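Ticket 536: Labels lifting at lower edge on tall glass jars, Kiltambridge packing room
Status: Closed
Raised by: Ilgın Yalçınkaya
Assigned to: Doğukan Ersoy 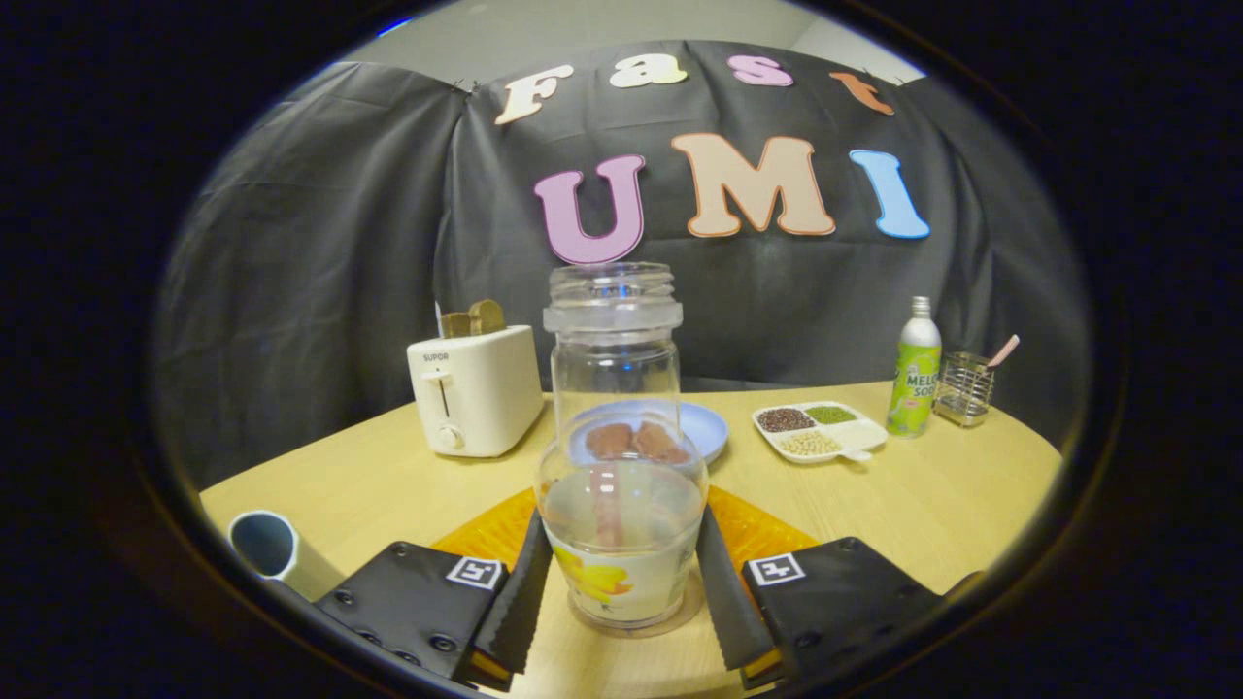
Tall clear jar with the yellow flower label, lid off.

Problem as reported
Labels on the tall jars come away along the bottom edge after storage in the cold room. Short jars from the same delivery are unaffected. Started in November, after the change from the Akgül label stock to the Bisden stock. Jars are labelled by the Dondska applicator and moved to the cold room within the hour.

Log

08:40 Ersoy
Checked applicator settings against the sheet on the side panel. Wipe-down pressure and belt speed both as listed. No glue build-up on the roller. Ran a short batch with the cold room step left out. No lifting.

09:25 Ersoy
Same batch moved to the cold room. Lifting visible on several jars by the end of the morning, always at the overlap and always at the bottom. Top edge sound on every jar.

11:50 Yalçınkaya
Please note the tall jars go through the rinse last and the short ones first. Could they be going on damp?

12:10 Ersoy
Possible. Drying tunnel is set the same for both sizes. Will test.

13:30 Ersoy
Wiped 2 trays of tall jars by hand with a dry cloth before labelling. Left two trays as they came out of the tunnel. All four to the cold room.

15:45 Ersoy
Hand-dried trays: no lifting. Untreated trays: lifting as before. Moisture on the glass is the cause. The old stock must have put up with it better. Bisden data sheet asks for a dry surface and gives no figure for anything else.

16:05 Kozan, F.
Can we go back to the old labels? We have 300 left on the shelf.

16:20 Ersoy
Not enough for the next order. Suggest slowing the tunnel belt for tall jars only. Tunnel belt dial goes from 175 down to whatever gives dry glass. Needs a trial.

Next day, 10:15 Lukumay
Trial done. Glass dry to the touch at the lower setting, including the base. One full pallet labelled and put in the cold room overnight.

Following day, 08:55 Lukumay
Pallet checked. No lifted edges.

Resolution
Tunnel belt to be slowed whenever tall jars are run. Setting added to the side panel sheet by Elif Naz Kozan. Applicator left unchanged. Lifted labels from the earlier batches to be soaked off and the jars relabelled.

Open item
Tunnel fan filter is due for cleaning. Raised as a separate ticket.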